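Clearing the white table

2022-02-21

The white table has been getting on my nerves since September, so I finally gave it a proper going over. It took most of a morning. I am writing it down partly because a couple of people asked what I use on it, and partly so that I can find the method again myself.

It is the big one in the back room, which I bought secondhand when the Laton office shut and everything in it was being sold off. I paid for it, got it home in a hired van and then found it would not go round the bend in the hall with its legs on. The legs came off. They have been slightly loose ever since and I tighten them whenever I remember.

I like the size of it. It is used for everything: wrapping parcels, cutting fabric, the jigsaw at Christmas, laptop work, and eating lunch when the kitchen is full of washing. The trouble with a table that is used for everything is that nothing gets taken off it. Things are moved to the far end, then the far end is full, and then I am working on a strip along the front with my elbows in.

So the first job was to clear it. I took everything off and put it on the floor in two piles, one to keep in the room and one to go elsewhere. The second pile was much the larger. It had in it three library books, a bike pump, the instructions for a heater we no longer have, some curtain hooks, and a bag of Mwaipopo beans I had bought and then forgotten. I had been drinking supermarket instant for a fortnight with those sitting under a jumper. They are still in date, so I am not too upset.

There was a jigsaw in there too, a 500-piece one of a harbour. I did it last winter and ended up with 501 pieces. The extra is a bit of sky that fits nowhere. I have kept it in the box in case it belongs to another one, although I have been through the others and I can't see where it would go.

With the piles on the floor I could see what I was dealing with. White shows all of it. From the doorway the top looked fine, a bit dull perhaps, but when I stood over it there were specks, flecks and faint smears I had stopped noticing. 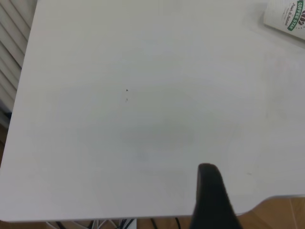 The white table, paper cup still on it. The pinkish patch is below the cup.

The black speck came away with a fingernail. The grey flecks near it needed a damp cloth and a second wipe. I think they were rubber from the end of a pencil, but I didn't look very hard before they went in the bin.

The pinkish patch is a different matter. I have no idea what made it. My first guess was beetroot, and then I remembered a red paper napkin that got left under a vase. It is faint enough that visitors would not see it. I see it every time I sit down.

My order of work for a white top is as follows, and it is nothing special.

Brush off the crumbs first with a dry, soft brush. If you go straight in with a wet cloth you only push them about and they collect along the rim.

Then warm water with a small squirt of washing-up liquid. I use a cotton cloth, an old pillowcase cut up, and wring it out until it hardly drips. Work from the back towards yourself so you are not leaning in the part you have done.

Then clean water and a fresh cloth. I used to skip this. Washing-up liquid left on a glossy surface dries to streaks, and on a grey day with the light coming in low you can see every one. Change the water once it looks cloudy.

Then dry it with a tea towel. It is dull work and it makes more difference than any of the rest.

For the marks that stayed I made a paste of bicarbonate of soda and water and left it on for a while with a saucer upside down on top. It took away the greyish-brown smudge towards the front completely. It made the pink patch a little paler, I believe, but I had been staring at it so long by then that I would not swear to it. I also tried the Irnex spray from under the sink. That smells strongly of pine and did nothing the paste had not already done, so I shan't buy it again when the bottle is empty.

I did not use a scouring pad. I did once, on the old kitchen worktop, and there was a dull circle there for as long as we had it.

The stepped bit at the front edge, where the top curves in, takes longer than you would think. Dust gets along the thin grey line at the rim and a flat cloth slides over it. A cotton bud works, or a wooden skewer with a corner of damp cloth wrapped round the end. I did the whole length with the skewer and the radio on.

Putting things back was the part I was strictest about. The lamp went back, and the pen pot, and a tray for post. The tray is a shallow Skadum one I had been using for seedlings, washed out. Anything that comes in and has no place goes on the tray, and when the tray is full I have to sort it. The fabric has gone in the chest on the landing. The bike pump is by the bikes, and the library books went back the same afternoon, over two weeks late.

I have also bought a cork mat for cups. A plain one, big enough for a mug and a plate. I put it on the right-hand side, where I always put my drink down without looking, and so far I have used it about half the time.

Next is the shelf above the radiator, with the candles and the box of foreign coins on it. I opened the box to see how bad it was and closed it again. I may leave that one until the weather is warmer and I can have the window open.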